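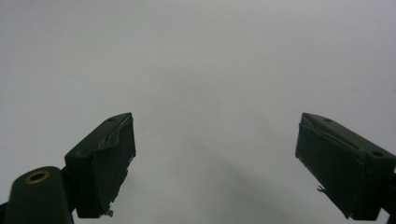

Report No. 34, page 2

Waiting for the Elevator in Fourie Hall
Valter Grønli and Borghild Björklund
Final project, Introduction to Queueing

1. Why we did this

Fourie Hall has one elevator and a stairwell that smells of soup. Our section meets on the top floor, and every Monday in May at least one person arrived late and blamed the elevator. Our instructor suggested that we either prove it or stop saying it. We picked the elevator over the other project on offer, which was the campus parking lot, mainly so we could sit down.

2. Method

We sat on the lobby bench with a stopwatch app and a clipboard and recorded 103 trips. For each one we wrote down when the button was pressed, when the doors opened, and how many people got on. If someone pressed the button again while waiting, we noted that too. Borghild kept time and Valter wrote, until his handwriting became a source of error and we traded.

People who gave up and took the stairs were counted as "departed," a term from the textbook that sounds worse than it is.

3. Results

The median wait was 30 seconds. We had both guessed several minutes, and one of us had guessed it in writing, in the proposal. The long waits came in clumps just before the hour, when everybody in the building remembers at once that they have a class. Outside those clumps the elevator was mostly sitting in the lobby with its doors shut, doing nothing, much like us.

Pressing the button twice had no effect on the wait. We shared this with several people in line and they pressed it again.

The simple single-server model from chapter 2 fit the quiet periods fairly well and the busy ones badly. It assumes that people arrive at random, and students do not – they arrive in herds, behind whoever is holding the door.

4. Problems

Holding the door is the biggest hole in our data. We had no column for it, so a trip with a long hold looks the same as a slow elevator. We also stopped recording during lunch, for reasons of lunch. A second group should cover that period and the top floor as well, where the line for going down may behave differently.

5. Lateness

On the waits we measured, the elevator explains very little of it. Valter has asked us to record that he was late to the presentation of this report. He took the stairs.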